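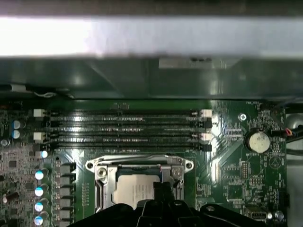
Lisville Repair and Reuse Club: Minutes of the August Meeting

11 Aug 2025
Posted by Narayanan Thampi

Home | Meetings | Newsletter | Contact

Chair: Venkatesh Chacko
Minutes: Narayanan Thampi

1. Previous minutes
Approved with one correction. The soldering evening was held at the Avemari Street hall and not at the library.

2. Rent
The landlord has offered to renew at $512 a month from November. V. Chacko thought this fair given that heating is included. Members asked whether the side door could be fixed before winter. Agreed to accept, subject to a written answer on the door.
Action: V. Chacko

3. Desktop computers
The Jolonton school office has asked for refurbished desktops for its homework room. Memory is the main shortage. Members with spare modules are asked to bring them in a bag with the type written on it. Old hard drives must be wiped before any machine leaves the building. There was a long discussion on which operating system to install, and it was left open.
Action: N. Thampi to ask the school what software it needs

4. Sewing table
The Boonyarit machine is back from service and runs well. Heavy canvas should still go on the older one. Thread is low, mostly black and navy.

5. Open Saturday
Roughly 11 visitors came to the last one, mainly with lamps and toasters. Two items were sent home as unsafe. The sign on the corner needs repainting.

6. Other business
Mugs are to be washed by whoever used them. The key to the tall cupboard is still missing.

Meeting closed after item 6. Next meeting to be announced by email.

Recent posts
Minutes of the July Meeting
How to Wipe a Hard Drive
Zippers: Repair or Replace?
Parking at the Hall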